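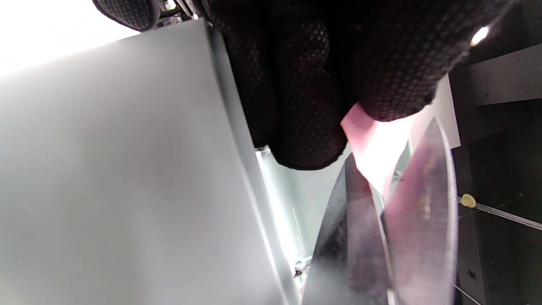

The Sokau Seizure Diary

I keep a shelf of paper things in my shop, and the Sokau is the one I talk about most. It's a pocket diary for people with epilepsy, or for whoever looks after them, and I've been using it with my son since February. Before that we had a phone app (lovely charts, but try unlocking a phone with one hand at 3 a.m.!).

Each page covers one seizure. You tick the type, write the start and end times, and there's a good wide box for what happened before it — missed dose, bad sleep, fever, that kind of thing. At the back you get 10 pages for medication changes, and I wish there were more, because we filled ours fast. The whole diary runs to 174 pages and the spiral binding lets it lie flat on a bedside table.

My friend Grażyna Wróbel uses hers for her mother and writes everything in pencil. I'm a ballpoint person and the paper takes it fine, though a felt tip goes straight through.

What I like best is the summary sheet. You fill it in before an appointment and hand it over, and the neurologist gets the last 30 days on one side of paper. Our nurse, Saron Tilahun, asked where I'd bought it and now keeps one in her desk to show other families.

A couple of grumbles. The elastic strap is stingy, and the emergency contact card inside the cover only has room for two names. It's also a diary and no more than that, so please call your doctor about new or longer seizures and don't wait for the next visit.

It comes in two sizes, pocket and desk. I'd get the pocket one unless your handwriting is as big as my husband's. Refills from Jistholm fit the desk size only — I've tried!

Share this page (30)
2 comments
Print this page | E-mail to a friend

Contact us | © Prulen Paper & Home | Back to top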